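Capítulo 4. Instalación y puesta en marcha del filtro de agua bajo encimera Nekeck

4.1 Antes de empezar

Lea el capítulo completo antes de cortar el suministro. La instalación no requiere soldadura ni herramientas especiales, pero sí acceso libre al mueble situado bajo el fregadero. Retire los productos de limpieza y seque la base del mueble.

Compruebe que la caja contiene el cabezal, el cartucho Zalluletti, el soporte de pared, la llave de derivación en T, el tubo blanco de polietileno y la bolsa de tornillería. Si falta alguna pieza, no improvise con otra parecida: las roscas del cabezal son propias de esta serie.

El cartucho tiene una capacidad de 1.575 litros. En viviendas con agua muy dura conviene cambiarlo antes.

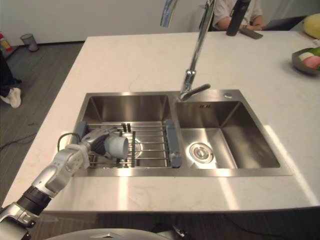
El equipo se conecta únicamente a la toma de agua fría. El agua caliente deteriora el carbón activo y anula la garantía. Si las dos llaves de escuadra no están marcadas, abra el grifo en posición de agua caliente, espere un minuto y toque con cuidado los latiguillos para distinguirlos.

4.2 Montaje del soporte

1. Presente el soporte en el lateral del mueble, a una altura que permita desenroscar el cartucho hacia abajo.
2. Marque los 3 puntos de fijación con un lápiz.
3. Taladre sin atravesar el panel y coloque los tornillos suministrados.
4. Encaje el cabezal en el soporte hasta oír un clic.

Nota: si el mueble tiene cajones, mida con ellos cerrados. El error más frecuente que recibe el servicio técnico es un cabezal colocado justo detrás de la guía.

4.3 Conexión a la red

1. Cierre la llave de escuadra del agua fría. Si no cierra del todo, cierre la llave general.
2. Abra el grifo para descargar la presión y coloque un recipiente debajo del latiguillo.
3. Desenrosque el latiguillo, monte la T con su junta y vuelva a enroscar. Apriete a mano y dé un cuarto de vuelta con la llave.
4. Corte el tubo en ángulo recto. Un corte inclinado acaba goteando.
5. Introduzca el tubo en la entrada del cabezal (marca azul) hasta el tope y tire ligeramente para comprobar que queda retenido.
6. Repita la operación en la salida, hacia el grifo de agua filtrada.

PRECAUCIÓN: no utilice cinta de teflón en los racores rápidos. La junta interior hace el cierre y el teflón puede dañarla.

4.4 Primer enjuague

1. Abra despacio la llave de escuadra y revise todas las uniones con papel seco.
2. Abra el grifo de agua filtrada y deje correr el agua 10 minutos. Al principio puede salir gris — es polvo de carbón y no es perjudicial.
3. Cierre, espere a que se asiente el cartucho y repita el enjuague.
4. Llene un recipiente limpio y observe el agua. Si sigue turbia, enjuague otra vez.

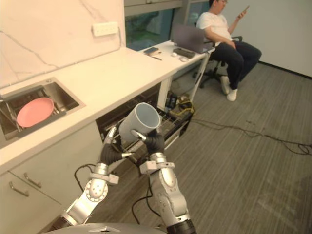 Figura 4-2. Taza cilíndrica de color blanco grisáceo, junto a la encimera de la cocina.

Anote el mes de instalación en la etiqueta del cabezal. Si el equipo va a estar parado durante las vacaciones, cierre la derivación y, al volver, repita el primer enjuague antes de beber.

4.5 Si aparece una fuga

Cierre la derivación y seque la zona. Si gotea un racor, extraiga el tubo, córtelo de nuevo y vuelva a insertarlo. Si gotea el cartucho, desenrósquelo y revise que la junta esté limpia y asentada. Cuando el goteo persista, solicite el recambio con la referencia 227, indicando el número de serie del cabezal.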